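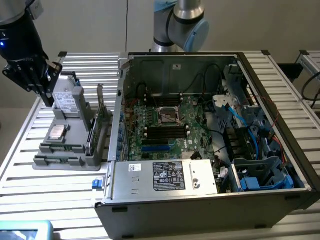

Saturday

Duvthorpe again, on site by 7:30. Sprinkler riser failure in the north stairwell, second visit. The first visit was spent mostly on access and shutting off what was still live, so today was the first proper look at the wet area.

Moisture readings first. Pin meter on the gypsum board, non-invasive meter on the slab. The corridor side of the stairwell wall is saturated to a little above the baseboard and reads normal at chest height. The office side is worse than I had it in my notes: the insulation has wicked well past the line of the stain. Cut two inspection holes behind the file cabinets to confirm. Batts wet through at the bottom plate, damp at the first horizontal block, dry above it. That settles the cut line. I had been hoping for a low cut with new base to cover it, but the wall comes out to the block.

Slab readings went on the plan in pencil. Total affected floor area now comes to 536 square feet, up from the preliminary figure. The increase is nearly all in the file room, where the carpet tile had been laid over an older sheet floor and the water ran between the two. The tile looked fine from above. Lifted a corner and the adhesive had turned white and let go. The sheet floor under it will need testing before anybody scrapes it, given the age of that wing. Sample bagged and labeled, chain of custody form filled out on the hood of the car.

The failed part is a grooved coupling at the second floor landing. Gasket pinched on one side and the housing bolts tightened unevenly, with a visible gap at one pad and none at the other. Photographed in place with a scale, then had the sprinkler contractor take it off whole and bag it. No corrosion on the pipe ends worth mentioning. I am not writing down a cause yet. If it goes where I expect it to, this turns into a recovery against whoever did the riser work, and Vörös will want to have their own engineer look before anyone loosens a bolt. Evidence letter goes to them Monday first thing. Bag stays locked in my cabinet until then.

Eirlys Meredith came by at 10 with the lease. The landlord carries the building, the tenant carries improvements, and the dispute is over the partition walls in the file room. She takes the position that they were there when the lease was signed and so belong to the building. The tenant's broker says they were put up by the tenant under an earlier lease that was rolled over. Both could be right on the wording. The improvements clause refers to "alterations made during the term" and does not say which term. I asked for the earlier lease and any permit drawings. She thinks the drawings are in storage. Told her I can reserve on both policies in the meantime and split it afterward, but that drying can't wait for the answer.

Drying: Posow had dehumidifiers and air movers running on arrival. Their log had a gap overnight. The breaker on the east panel had tripped and the equipment on that circuit was down for 6 hours. They moved half the load to the west panel before I left. I want the gap shown on the daily sheet and not billed as run time. The foreman agreed without argument and initialed it. Relative humidity in the corridor is coming down as it should. File room is lagging, and will keep lagging until that floor is up.

Contents: the paper records are the expensive part. The bottom drawers took water and the tenant wants all of it freeze-dried. Quote is for 100 boxes. My walk-through does not support that number. Most of what is on the upper shelves never got wet, and a good deal of the rest is past its retention date by the tenant's own schedule. Asked the office manager to mark what they are legally required to keep. Wet boxes go to the freezer today regardless, before mold becomes the argument.

Deductible question still open. The schedule shows 20 thousand for water damage and a lower figure for "all other perils." Sprinkler leakage has its own definition in the form, and the schedule doesn't list it on a separate line. Read it three times at lunch. Will put it to the underwriter in writing instead of by phone, after the mess in April.

Left at 3:15. Rain on the way back, heavy past the bridge.

To do:
Evidence letter to Vörös
Lab form for the floor sample
Earlier lease and permit drawings from Meredith
Revised reserve, building and contents separately
Posow daily sheets, with the gap shown
New pins for the meter, one is bent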